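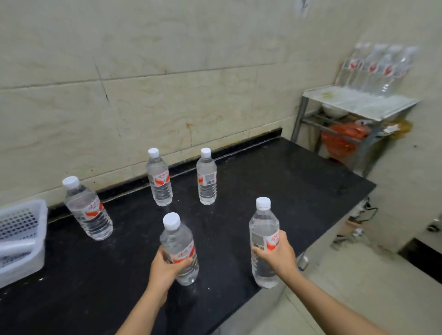
I run the Drorilbridge women's soccer team, and I'm looking for a match-day and training assistant for the rest of the season and, if we like each other, the one after. My name's Audrey-Anne Pelletier, I coach, I do the registration paperwork, I drive one of the vans, and lately I've been doing a few too many other things as well. A fair bit of the job is the plain stuff, so if getting water bottles lined up on a counter before kickoff, one in each hand, sounds beneath you, we probably won't get along. If it sounds like a decent way to start a game day, keep reading!

Some background first. We play in the Stamaner League, second division, and we're sitting mid-table after a strong fall and a rough winter. The squad is a mix of college players, two nurses, a roofer, a few teachers and some very fast teenagers. We train two evenings a week on the turf field behind the Tratero building (bring layers, the wind comes straight across the parking lot) and play most weekends through early June. Home crowds are small and loud. Our best one so far was 200 people for the derby, and I still hear about the penalty we didn't get.

What you'd be doing: setting up and breaking down training, running the warm-up once you've seen me do it a few times, keeping the attendance sheet, and taking one small group while I work with the other. On game days you'd get the team sheet to the referee, look after the bench, keep notes on subs and cards, and talk to whoever isn't starting. That last one matters a lot to me. I was a backup goalkeeper for most of my playing days and I remember exactly which coaches talked to me and which ones didn't.

You don't need a big coaching resume. If you've got an entry-level license, great, send me a copy. If you don't, the club will pay for the course after your first month. I do need you to have played or coached some soccer somewhere, be 18 or older, pass the league background check and be able to get yourself to the field on time. First aid certification is a plus. So is being able to drive a van without scaring the back row. Spanish or French would help with a couple of our players, but we manage fine with pointing and yelling.

The pay is modest and I won't dress it up. It's $30 per training session and $100 per game, home or away, paid at the end of each month. Away days can be long, and the longest trip we have left will keep you out until late evening, so think about that before you apply. Food on the road is covered. You'll also get a club jacket, which is warmer than it looks.

Figure on 6 hours in a normal training week with a home game, more when we travel. If you have classes or another job, tell me your schedule up front and I'll tell you whether we can work around it. I can bend on one of the training nights but I can't bend on games.

To apply, send me a short email with who you are, where you've played or coached and when you could start. No cover letter please, I read these on my phone between drills. One reference is plenty, and a former coach or teammate is fine. I'll call everyone I'd like to meet and ask you to come out to a session, where you'll help with a drill and then grab a coffee with me and our captain.

I'd like somebody in place by the end of February, and I'll take the ad down as soon as the spot is filled. If you're a player and you got this far hoping for a tryout, write to me anyway. We're short a left back.

Audrey-Anne Pelletier
Head coach, Drorilbridge Women
Posted 2022-02-06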